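Search the list archive Go

[teleop-users] Re: Fingers that won't let go
From: Rin Sasaki
To: teleop-users

Nuno, thanks for writing it all down. I've had much the same month, so my sympathy is sincere, if slightly competitive. Head view first, then one wrist view from each of two moments:

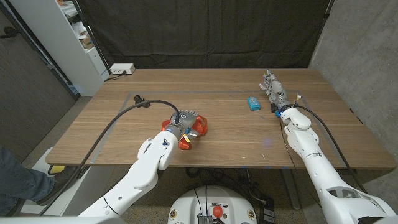
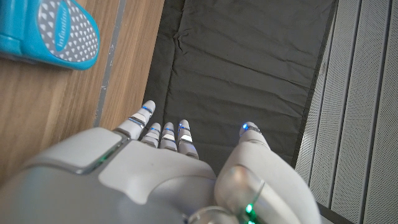
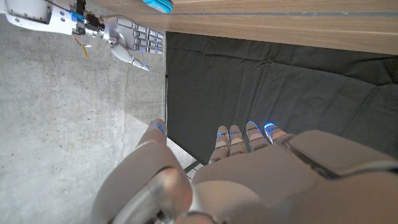
Taped table with the left hand on the orange thing (first), white hand with the blue lights on (second), both hands in one view (third).

Replies in line.

Nuno Vilela wrote:
> We're at 80 recorded runs of pick-up-and-put-down and I would throw
> away most of them. The operator closes the hand nicely, then forgets
> she has to open it as well, and drags the object halfway back to
> herself. Minja has learned this beautifully. It now drags everything.

Ours did too. A robot will pick up your bad habits long before it picks up your sponge. What helped here was making the operator stop for two full seconds with the fingers open before pulling the arm back. It feels like an age when you're wearing the gloves. On playback you hardly see it, and the drag went away after we retrained on the new runs only.

> Also, should the idle hand be doing anything? Ours wanders.

Park it. Fingers straight, pointing at the far edge, same spot every time. Look at the right hand in the head view for the sort of thing I mean. We let ours wander through the whole of May and Clumura came away convinced that waving was part of the job.

> And how much do you trust the wrist views? Half of mine is knuckles.

So is half of mine. Keep them. The head view loses whatever is under the palm, and that's the moment you care about. I did try tilting the mount to get rid of the knuckles and got a very good study of the floor instead.

> Fonach says we need 1,000 runs before it's worth training anything.

Fonach would. We got something usable from 22 on the soft ring, all by the same operator, all dull. Then I let three more people have a go "for variety" and it got worse for a fortnight. Start with the dull ones.

One question back: does anyone on Hesau firmware get a lag on the thumb only? My thumb arrives after the meeting has finished. I've swapped the glove and blamed the cable, and am running out of things to blame that aren't me.

Rin

Last updated: May, 16:40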